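Maltuser puts off its second robot until January

December 31, 2024

If you've been following our equipment saga, you know I promised a decision before the year ran out. Well, we have one, sort of! Maltuser is holding off on a second humanoid until January, and the money we'd set aside for it is going into smaller stuff first.

I sat in on the planning meeting (I brought the donuts, so they had to let me stay) and the talk was mostly about hands. Vivek Kandpal, who keeps our equipment budget, had quotes from two suppliers. Jakitz wants $4000 for a spare five-finger hand, and that's one hand, no wrist. Cuda came in higher but would throw in a service visit. Then there are the rubber fingertips, which are sold in packs of 12 at $80 a pack, and I had no idea we were going through them the way we are. Cloth is rough on them, Vivek says. So is carpet.

And cloth and carpet are pretty much what we do all day now. The household practice room has the bathroom corner set up, with the toilet and the little wooden cabinet next to it, and the work there is all soft things and low reaches - the jobs people keep telling us they'd pay to have taken off their plate.

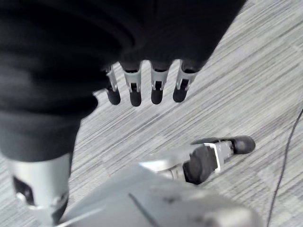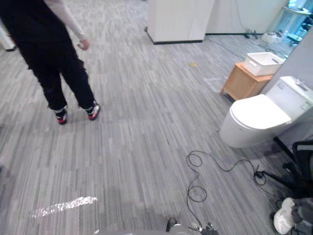
Black fabric at the robot's fingers, first photo, and the practice room with its bathroom corner, second photo.

So what are we buying? The spare hand is a yes. Two packs of fingertips, also yes. There's another $500 for floor work, meaning cable covers and a few replacement carpet tiles, and I'll admit I cheered for that one because I've been asking since summer. Vivek wanted to wait on the covers and got outvoted.

The second robot is the part that got people going. One side figures that a second machine would let us run laundry and bathroom practice at the same time, and I get it, I'd love that too. The other side (Vivek, mostly, but he had a spreadsheet) pointed out that we don't have a second person trained to run it, and a robot with no operator is a very expensive coat rack. His numbers also had a line for repairs that made the room go a bit quiet. We'd never put repairs on their own line before, we'd just been paying for them out of supplies and wondering where the supplies money went.

The plan for now is to train one more operator, keep a log of every part we wear out, and look at the quotes again in January. Jakitz has agreed to hold its price until then. Cuda hasn't answered yet, but it's the holidays, so I'm not reading anything into it.

If you use the practice room and there's something you think belongs on the list, send it to Vivek before the January meeting. He'd like a price with it, please, and a link if you have one.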